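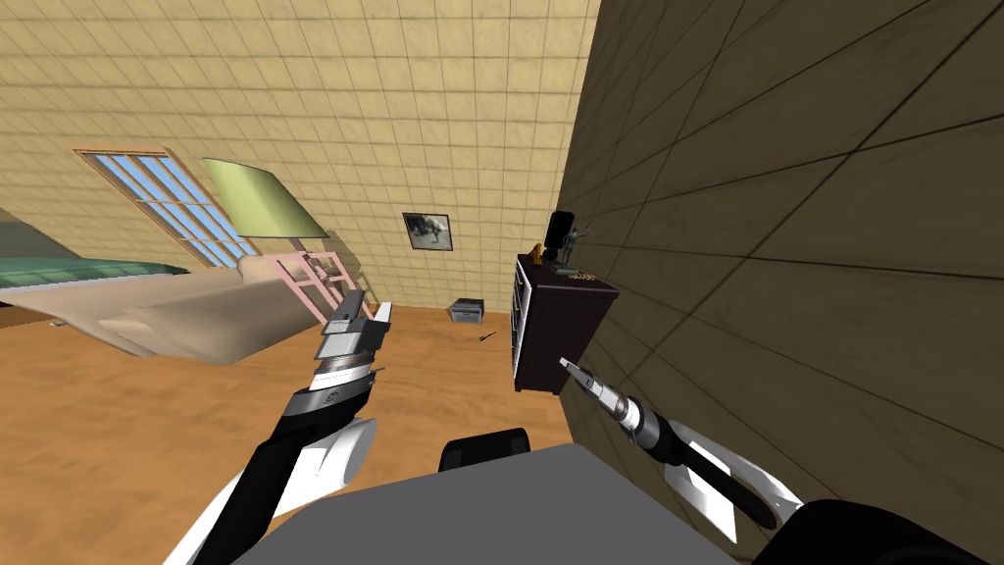
Prelletti is a simulated home for two-armed robots, sold by Drerkimgate to people who would like theirs to ruin somebody else's furniture first. The license costs $165 a month and covers 48 rooms. Bedrooms get the most care from the art team, who have put a figurine with its thin limbs raised on top of a dark cabinet, right where a careless elbow might find it. Both arms report joint positions and contact forces at every step, including the steps you'd prefer to forget.

Babak Nikzad built the tidy-up tasks. Mehrangiz Tehrani wrote the scoring, and her scoring is not kind.

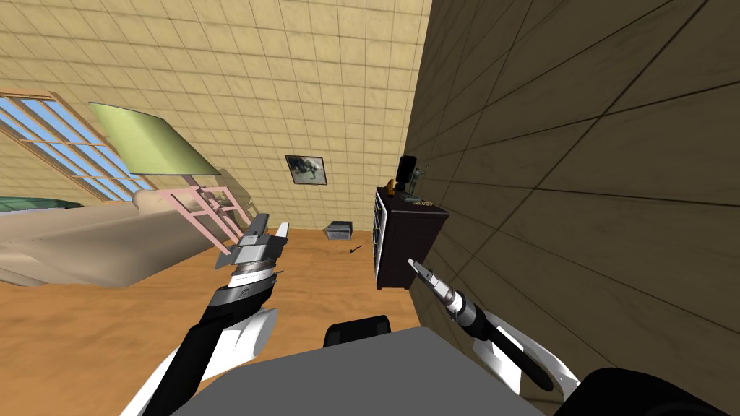
Reading time: 2 min

Floor pickups are the usual place to start. A small gray box and something thin and dark lie on the wood floor, and the grippers begin empty. Camera tilt can be set as steep as you like, so your policy may learn that walls lean.

The Zarei add-on brings 26 more tasks, most of them involving drawers, all of them slower than you'd hope. Setup takes 40 minutes on a decent workstation. Drustwood arms load from the same menu. Refunds within the first month; sympathy is extra.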